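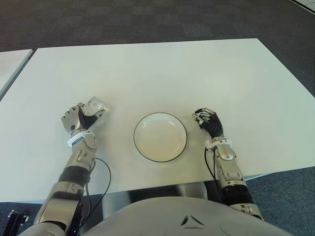 The sort of rim I mean: thin, black, on a creamy white plate.

To: Secondhand Crockery list
Subject: Re: Matching a discontinued black rim (long, sorry)
Date: October 12, 2022

> I have inherited most of a dinner service and would like the rest
> of it. White plates, black line round the edge, a backstamp that
> has mostly gone but which my aunt always called Skalitz. She may
> have been guessing. There were eight dinner plates once and I have
> five, plus a gravy boat that belongs to something else entirely.
>
> Two questions. Is it possible to match these without going mad or
> broke? And is it true that you can't put a painted rim in the
> dishwasher? My aunt did hers by hand for forty years and was not a
> woman who did things by hand for pleasure.
>
> Also, are people on this list always so quiet or is it the time of
> year?

It's the time of year. We wake up in March, when everybody clears out the loft, and go back to sleep once the car boot fields turn to soup. You've caught us in the soup.

Taking the last plate first, as it were: yes, you can match a plain rim, no, you won't go broke, and the question of going mad depends on how you feel about white. I'd like to talk about white for a bit because everyone who starts on a job like yours begins by looking at the line, and the line is the easy part. Black is black. You hold two plates up at a stall and the rims agree with each other beautifully, and you pay your money and take the thing home, and in the kitchen it turns out the colour of a tooth.

There are three whites, for practical purposes. There's the blue one, which looks clean and a bit hospital. There's the grey one, which hotels like. And there's cream, which covers everything from clotted to magnolia and is where most of the trouble lives. Shop lighting turns all three of them into the same plate. Take one of yours along, wrapped in a tea towel, and carry both to a window or out to the street. Stallholders don't mind this as long as you leave a bag behind. The man at the covered market in Jarham keeps a stool by the door for the purpose and has stopped asking.

You don't say which sort of cream yours is, and please don't try to tell us. I was on this list for the great ivory argument and I don't want to see those people again.

After the white, the shape. Two plates can have the same width and the same rim and still refuse to sit on top of one another. Put your candidate in the middle of your stack. If the stack rocks, or if there's a gap you could post a letter through, the foot is a different size and you'll notice it every single time you open the cupboard. You may think you won't. I thought I wouldn't, and I have now been noticing it through two changes of cupboard.

As for Skalitz. It was a shop name and not a maker, if the people I've bought from are to be believed, which is a large if. The shop bought plain ware wherever it could get it cheaply and had it lined and stamped. This would explain why no two Skalitz plates I have met were quite the same depth. It would also explain the stamps coming off, as they went on over the glaze, probably on a wet afternoon. If you can still make out part of an arch or a curved line under the letters, you've got the earlier run, which is heavier. If there's only a smudge, you've got either the later run or your aunt's opinion.

The cheerful side is that you aren't bound to Skalitz at all. If the shop didn't care who made its plates, I can't see why you should. Look for anything plain with a narrow black edge and judge it by window and by stack. Doherty is the name I'd try first. Their catering range was lined in black for years, and it turns up whenever a canteen or a school kitchen shuts. It's thicker than you'd want for best, but you could drop it down a flight of stairs, and someone has usually tried.

I got mine in just that way. A works canteen outside Jarham was selling up and the lot was described as "plates, qty", which I took to mean a couple of boxes. I bid four pounds. The qty was more than 300. I had gone in a small car with a dog in it. I would ask you to picture the conversation with the auction porter, who had a trolley and a lunch break and wished to be parted from both the plates and me. It took three trips, and I still have some in the shed propping up the other things in the shed. So if yours prove to be near enough to Doherty's, write to me off the list and you may have three for the postage. You may have thirty. I am very open to a figure.

Now the dishwasher. Your aunt was right, but possibly about a different plate.

There are two ways of putting a line on a plate. Either the colour goes on first and the glaze goes over it, in which case the line is under glass and nothing short of a hammer will shift it, or the colour goes on last and sits on top. Run a fingernail slowly from the middle of the plate out across the edge. If you feel nothing, it's under the glaze and you can wash it how you like. If there's a tiny step, it's on top, and the machine will take a little off each time, and you won't see it going until one day you put an old one next to one from the back of the cupboard.

A better test than the fingernail is to tilt the plate under a lamp. Glaze shines straight through to the edge in one piece. Paint on top has its own shine, usually duller, and you'll see where the one leaves off. Do a few plates and not just the one. In a mixed set you'll sometimes have both kinds, and it is always the good kind that you test.

Gold is another matter and there's no argument about gold. Hand wash, no microwave. The microwave will tell you this itself, quite loudly.

While I'm here, knife marks. Those grey scribbles across the middle of an old plate are mostly not scratches. They're metal, left behind by the cutlery, and they'll come off with a paste cleaner of the sort you'd use on a hob, a damp cloth and more patience than you'd think a plate deserves. Go gently near the rim if it failed the fingernail test. I mention it because sellers seem not to know and will knock money off for them. I've had a plate at half price for marks that were gone before the kettle boiled, and I've felt bad about it for as long as it took to drink the tea.

Cracks are less forgiving. Balance the plate on your fingertips and tap the edge with a knuckle. A sound one rings, a cracked one says "tock". You'll look a fool doing it in public and you'll be surrounded by other people doing the same, so that's all right. Don't do it to a whole stack, which goes "tock" whatever its state of health.

On price. For plain lined plates I'd not go over a pound or two each at a boot sale, and a little more in a shop that has rent to pay. Online it's lawless. I've seen a set of plates of this very sort up at 800 pounds, described as "mid-century dining, rare", and I watched it for five months in the hope of seeing who on earth would. It's still there. I've grown fond of it. The postage was extra.

If you do buy online, ask for a picture taken by daylight with a sheet of ordinary printer paper beside the plate. Paper isn't a perfect white either but it gives your eye something to hold on to. Ask for the width in millimetres as well. People who measure in inches round up to the nearest dinner plate.

The other place worth a visit is Allia, the house clearance barn on the Jarham road, if you're anywhere near. It smells of wardrobe. The china is at the back on the left beyond the exercise bikes, and nothing is sorted, so you have to go through the lot, and for that reason people like us get there before the dealers do. Wear old gloves. Newspaper ink and forty years of other people's gravy get into the hands. Cash, and don't haggle over anything under a fiver or they go and find the owner, who puts it up.

Last point, and you can ignore it. You've five plates. How often do you sit down more than five? I ask as someone who spent a long time getting a service up to twelve and has never owned twelve chairs. There's a case for buying three plates that plainly don't match, on purpose, and giving them to the guests who arrive latest. I know a household that has run on that system for years with hardly any bad feeling.

Keep the gravy boat. They all belong to something else. I've never seen one that didn't.

Do report back on the fingernail. And if anyone else is awake out there, I'm still after a lid for a two-pint Doherty casserole, brown outside, cream in, knob intact if possible. I've asked every autumn, and I've had two offers of the casserole.

--
Off-list replies welcome, especially from anyone with a van.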